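Workshop Tips > Robots at the Bench > Software

We use cookies to remember your settings. By staying on this site you accept our cookie policy.

Getting an arm to put small things in a tub: software tips from our bench

by Olga Patrício 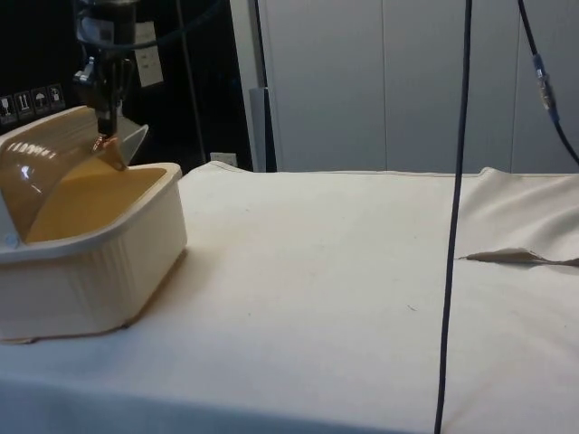
Start with the tub, and leave the object for later

When Fredy and I first set up our planner (we run Lileck for the motion side, with a few scripts of our own bolted on), we spent ages fussing over the grasp and gave the container a plain box for a collision shape. Please don't do that! A solid box tells the planner there's no way in, so it either refuses outright or lets go from up high. Model the floor and each wall as its own thin piece, and give a thick rolled rim a piece to itself. It's a dull half hour with a tape measure and a cup of tea, and you'll be glad of it every day after.

Treat shiny and see-through plastic with suspicion

Depth cameras are lovely things until you show them something glossy. A transparent amber insert will give you holes in the point cloud, and bright highlights can turn up as little floating specks that the planner politely steers around. I mask that whole area out and drop in a hand-drawn mesh. If the thing you're holding is translucent too, attach a simple shape to the gripper in software as soon as the fingers close, and make it a touch bigger than the real one.

Put the cables in the plan

Hanging cables are thin enough for most filters to throw away as noise. I add a tall skinny cylinder for each one, fattened by 5 cm all round, and mark it as a no-go zone. Rocío Urrego, who taught me most of what I know about this, does the same with the backs of cupboards and anything else that stands behind the table.

Slow down for the last bit

Split the move in two: a free move to a point over the tub, then a straight line down at a crawl. Ours waits 200 milliseconds between the two so the arm can settle, and then we look again with the camera before tipping. Keep the tilt as its own step with its own speed limit, or you'll be hunting for the culprit through one enormous trajectory when something goes astray.

Mind the cloth

A cloth is kinder to dropped bits than a bare bench, but folds and creases do read as bumps. Fit the table plane with a generous tolerance, and refit it whenever the fabric gets tugged. I've coloured my plane bright green in the viewer so that I notice when it's gone crooked.

Name your logs like a sensible person

My old folder had 3,596 runs in it, every last one called "test". Now the name carries the object, the container and the planner version, and I clear out the duds every 14 days, usually with the radio on.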